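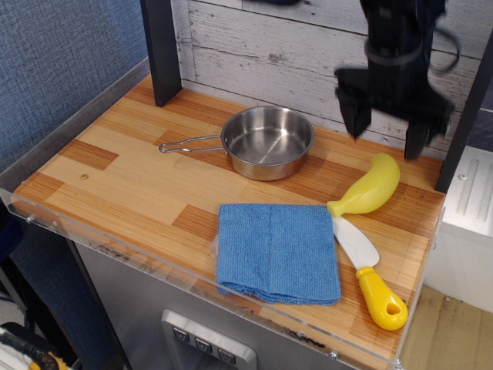 The small pan on the counter.

The letter from Workneh said the water would go off at nine and come back at two. My mother read it out twice and then put it under the clock, where the letters went that had to be obeyed.

She filled everything. She did the kettle and both washing-up bowls, then the bath, then the vases. By half past eight there was nowhere left to put a cup down.

"It's five hours," I said.

"It was five hours in Rodska," she said, "and we had no water until January."

I had heard about Rodska all my life. The pipe had burst under the square and 2,837 people had queued at one tap by the bakery. She was eleven. Her job was to stand in the line with two buckets while her father slept, and then to carry them up the hill, stopping at every gate. She told it the same way each time, and I had stopped hearing it some years ago, the way you stop hearing a fridge.

At nine the tap coughed and went quiet. She tried it anyway, then turned it off again firmly.

We played cards. She won 30 pence off me and wrote it on the back of the letter.
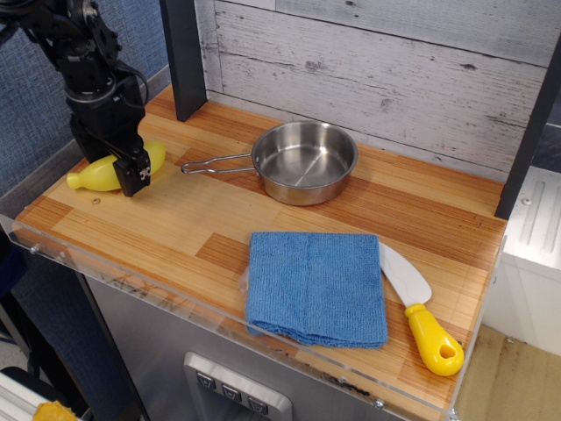

At noon the woman from the flat below knocked. She had a baby on her hip and hadn't seen the letter, or had seen it and thrown it away with the pizza menus. She asked if we could spare enough for a bottle.

My mother looked at her for a while. Then she went down the hall and I heard her moving bowls about. She came back with the kettle, full, and a vase under each arm.

"It's clean," she said. "I scrubbed them."

"I only need a bit."

"Take it. You don't know how long it will be."

The woman couldn't carry it all, so I went down with the vases. Her kitchen was the same shape as ours but the other way round. The baby watched me put them on the windowsill. When I came back up my mother had dealt another hand and was holding hers close to her chest.

"You gave her the kettle," I said. "What about our tea?"

"We have a bath," she said.

The water came back at ten to two, brown for a minute and then clear. I pulled the plug in the bath. She came in and put it back.

"Tomorrow," she said.

Last updated: January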